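**Anyone else's town dropping curbside glass?**

**marshpotato**
So we got the letter Wednesday. Starting in September, Homisden stops taking glass in the blue bins and we all get to drive it to the drop-off on Verbeke Road instead. The hauler (Drorkari, same as before) says too much of it was showing up broken and mixed in with the paper. I get it, I guess? But I don't love hauling jars across town, and my mom doesn't drive anymore. Is this happening anywhere else or are we just lucky?

**tinlid_26**
We lost ours two years back. You get used to it. I keep a tub in the garage and go every 6 weeks or so, when I'm headed to the hardware store anyway.

The glass gets used now, at least. Ours goes to a place that crushes it for road base. Before, most of the load was getting rejected and landfilled and we were all feeling good about ourselves for nothing.

**Lemlem Wako**
Sorry, but "you get used to it" is easy to say with a garage and a car. I'm on the third floor with two kids and a closet. What's going to happen in my building is that the glass goes in the trash, and I can't really blame anybody. A lot of people here did it right for years and now they're told to work harder for the same bill.

Did they lower the bill, marshpotato? Ours went UP.

**marshpotato**
@Lemlem Wako nope, same bill. The letter says the savings "offset rising processing costs," whatever that means.

**radek_w**
I worked on a sort line for 5 years (different hauler, not Drorkari) so I'll stick up for them a little. Broken glass is miserable. It chews up belts, it gets in the cardboard bales, and then the mill sends the bales back and you eat the freight. We had one month where 39 bales came back. People cut themselves through gloves too. I would have voted to pull glass my first week there.

What I don't agree with is one drop-off for a whole town. They should be putting containers at the grocery stores.

-- Radosław Wilczyńska

**tinlid_26**
Grocery store containers turn into dumping spots. Ours had a mattress next to it by the second weekend. One staffed site with decent hours beats a bunch of gross ones.

**radek_w**
Then empty them more often! A full container is what starts the pile. I've seen it go fine when the truck comes on time.

**Lemlem Wako**
Agree with Radosław. And "decent hours" for who? Our site closes at 4 pm. I get off at 5:30.

**quietcompost**
Has anybody tried the refill route? There's a shop near me called Rosum where you bring your own jars for oil, vinegar, peanut butter, that kind of thing. I've cut my glass down to almost nothing, mostly wine bottles now (no comment). It costs a little more on some stuff and less on others. The vinegar is a steal!

**marshpotato**
Ooh, I've driven past a Rosum, I thought it was a candle place. Will look. Doesn't fix it for my mom, but I could take hers along with mine.

Also I called the town this morning and the woman who answered was super nice. She says they're still deciding on a pickup for seniors and you can get on a list, so if you're in Homisden and need it, call before they decide there's no demand.

**quietcompost**
Good tip, thanks.

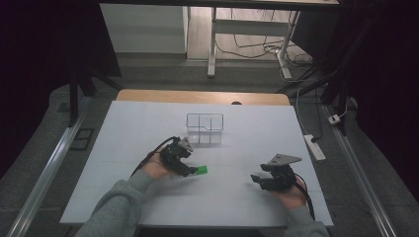 *green block, left-hand gripper*

**tinlid_26**
Nice. Back to glass: does your letter say anything about lids? Ours wanted them off and in with the metal, and the guy at the site will hand your jars back if you forget. Ask me how I know.

**marshpotato**
Lids off, rinse everything, labels can stay. No window glass, no drinking glasses, no Pyrex.

**radek_w**
They mean it about the Pyrex. It melts at a different temperature and a little bit can ruin a batch if it's going back into bottles.

**Lemlem Wako**
I'm going to call my town about the hours. If they'd stay open till 7 just one night a week I'd quit complaining, or at least complain less. Will post if I get anywhere.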